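Suvus Community Basketball – Members' Forum
Board: Rules, Coaching and General Talk

Topic: Zone defence in the under-12s – should we ban it?

pivotfoot_61
Posted 14 September 2021

I would like to hear what other coaches think before the association meeting. Last season my under-12 girls played 14 minutes of one half against a 2-3 zone that never moved out of the key. My girls can dribble and they can pass, but at this age they cannot shoot from far away. So the ball went round the outside, somebody threw a long shot, it missed, and the other team had the rebound. The final score was 16 to 9. I don't blame the girls from Hakska, they did what they were told.

My proposal is simple. No zone defence in under-12, for all grades. The referee gives one warning to the bench, and after this it is a technical foul.

I am sorry if my English is not perfect in some places. I learned basketball in another language and some terms I still translate in my head.

baseline_drifter
Posted in reply

Your English is fine, better than the rule book.

I agree with the ban. When I coached in the Badawi league they brought it in for the younger groups, and after one year you could see the difference. Children learned to stay between their player and the basket. Before that they only learned to stand with their arms up.

hakska_bench
Posted in reply

I was on the other bench in that game, so I will answer. We had six players that day and two of them were in their first month. If I ask them to play man to man for the whole game they are finished by half-time, and two of them will not come back the next week. The zone kept them in the game and they enjoyed it.

Also, I don't think it was 14 minutes. We changed after the second time-out.

pivotfoot_61
Posted in reply

I accept the correction about the minutes, I was coaching and not holding a watch. But six players is a question of how many you bring, and the rule should not be built on this. With six, I would ask the other coach to slow down and not press. I would say yes to such a request every time.

What I see at training is that the body position comes late. We do a lot of work now without any ball in the hands of the defender. Knees bent, feet wide, chest up, and slide. In February we did it for ten minutes every session and the girls complained a lot. 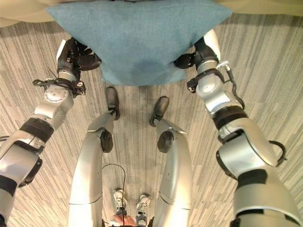
After the sliding we go to one against one in a narrow lane, from baseline to half-way. The attacker must change direction at least three times. The defender is not allowed to steal, only to turn her. When I let them steal too early they all reach with the hand and the feet stop. I believe a child who has played only zone has never had this problem to solve, and at 14 she meets it for the first time against somebody fast.

tall_for_a_guard
Posted in reply

Parent here, and a referee on small courts. Please think about who must decide what is a zone. I have had coaches shout "zone!" at me when it was man to man with good help defence. If a girl stands in the key because her player is far away on the weak side, she is doing what a good defender does. Under the proposal I should give her bench a technical?

I have refereed 146 games in this association and I could not draw you a clean line between sagging help and a zone. Nobody reads the positions of ten children that well while also watching the ball.

baseline_drifter
Posted in reply

In Badawi the rule said a defender without a player within reach could not stay in the key more than five seconds. That is something you can count. It was not perfect but the arguments became shorter.

tall_for_a_guard
Posted in reply

Then I have to count five seconds for the defence and three for the attack at the same time, for different players. On a small court I am sometimes the only referee.

hakska_bench
Posted in reply

This is my point also. The rule sounds easy in a meeting and then it is one 16-year-old with a whistle and two coaches who both feel robbed.

My counter-proposal: zone is allowed in the second half only. The first half is man to man, everybody learns, and in the second half a coach may use what he has.

pivotfoot_61
Posted in reply

I thought about this one for two days. It is better than what we have now. But then the close games will still be decided by the zone, and the coach who wants to win will save his legs for it. I would prefer it the other way round, zone in the first half if you must.

corner_three
Posted in reply

I disagree with nearly everyone, sorry. Teach them to beat the zone. Put a girl at the free throw line, pass it in to her, and the zone breaks. My team did this with 4 passes and an easy lay-up, again and again, until the other coach changed. A ban takes this lesson away from the attacking side.

Also, please can we talk about the balls? The ones at the Plemov courts are pumped so hard that a normal bounce pass goes over the receiver's head. I have no pump needle that fits them.

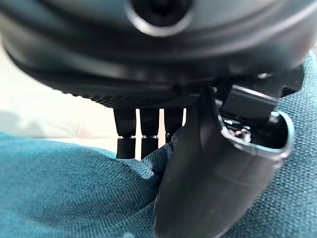 Dark and ridged, with a round opening.

pivotfoot_61
Posted in reply

For the balls it is better to open another topic, but I agree with you about Plemov.

About the pass to the free throw line, yes, we practise it. It works when your middle player can catch under pressure and turn. In the top grade they can. In the third grade she catches it, sees three defenders, and holds the ball until the whistle. I would like her to have one more year before she must read this.

hakska_bench
Posted in reply

So maybe the ban is for under-10 and the lower grades of under-12, and the top grade can play what they like? I could vote for this. I would still want an exception when a team comes with six players or fewer.

baseline_drifter
Posted in reply

Who checks the six? People will leave a child at home.

hakska_bench
Posted in reply

No coach I know will leave a child at home to be allowed a 2-3 zone.

tall_for_a_guard
Posted in reply

If it goes to a vote, please write it so that the first step is the referee talking to both coaches, and the technical comes much later. The younger referees are already nervous and we lost some of them last season.

pivotfoot_61
Posted in reply

Good, I will change the text. Warning, then second warning with both coaches present, then technical. Lower grades only for the first season. The exception for small teams I will put as a separate line, so people can vote on it separately. A proposal needs 50 signatures from members to go on the list. The form is with the draw sheets, next to the scorer's table, please sign with your membership number or it is not counted.

corner_three
Posted in reply

I will sign so that it can be discussed, and then I will vote against it.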